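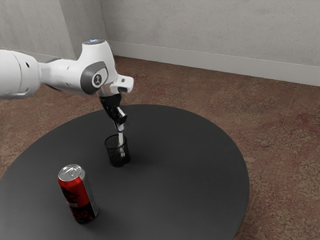
Elif Naz Karakaya
Research Associate in Roman Building Materials, Clandthorpe Landscape Project

Print
E-mail

Figure 2. Round black table with a drink can, a mesh cup and a white robotic arm. Computer rendering.

2.2 The roof tile from Clandthorpe and the question of Stekbridge

Anyone who has worked on a Roman rural site in this country will know the feeling of opening yet another crate of roof tile late in the afternoon. Tile is heavy, it is seldom handsome, and for a long time it was the material that excavators weighed, sampled and left on the spoil heap. We were luckier at Clandthorpe. The first season's team kept everything from the aisled building and its yard, and so we have 3,339 pieces to work from, all of them cleaned and marked by the time I joined the project on 1st September. I remain very grateful to them, and I hope the pages that follow go a little way towards repaying the trouble they took.

The assemblage is made up of flat tile (tegula) and curved tile (imbrex), with a much smaller share of box flue and brick. Most of it came from the demolition spread over the yard, where the roof seems to have been taken down with some care and the better tiles carried off for use elsewhere. What stayed behind is therefore what other people did not want: corners, broken flanges, and tiles that had warped in the kiln and must have let the rain in from the day they were laid. This matters for what follows, as we are looking at the leavings of a roof and should be slow to treat them as a fair picture of the whole.

Pieces were sorted first by form and then by fabric, using a hand lens on a fresh break. Floarea Coman had already drawn up a fabric series for the pottery and she very kindly let me borrow its framework, although I have given the tile its own letters so that the two are never confused. Fabric A is orange to red, rather sandy, with streaks of paler clay that look as though they were never properly mixed in. Fabric B is harder and browner and has lumps of ironstone that you can feel with a thumb. There is a good deal of overlap between them – more than I should like – and where a piece could have gone either way it was entered as uncertain. I went back over the uncertain group in November, in better light, and moved very few of them.

It had long been supposed that Clandthorpe was supplied from the kilns at Stekbridge, further down the valley. The idea is a sensible one. The kilns are near, the river runs between the two places, and the streaky clay of Fabric A is a very good match for the wasters found beside the stokehole there. What the older account could not explain was Fabric B, which does not occur at Stekbridge at all and which is nevertheless common at Clandthorpe, above all among the imbrices.

The signature marks give us some help. These are the loops and arcs which the tilemaker drew with his fingertips at the lower end of a tegula while the clay was soft, and there are 25 of them complete enough to be classed. All of the double arcs are in Fabric A and can be set beside the Stekbridge ones without any difficulty. The single loops are in Fabric B, and they are drawn in the opposite direction, starting from the left and finishing with a little tail. I would not wish to build too much on a tail, but it is hard to see the same workshop changing both its clay and its habits at one stroke.

I should therefore like to suggest that the building was roofed from two sources, and perhaps at two different times. The cutaways on the lower corners of the tegulae point the same way, those in Fabric B being of a shorter form that is usually thought to be later. If this is right, the Stekbridge tile belongs to the first roof and the Fabric B tile to a repair, or possibly to the lean-to along the north wall, whose footings cut through the earlier yard surface.

Where the second kiln may have stood is another matter. Ironstone of the right kind outcrops on the high ground above the village, and there is an old field name there which hints at clay digging, but no one has yet walked that ground with tile in mind. Thin sections have been taken from both fabrics, and the results are set out in the next section together with those for the box flue, where the pattern is rather less tidy.

Print
E-mail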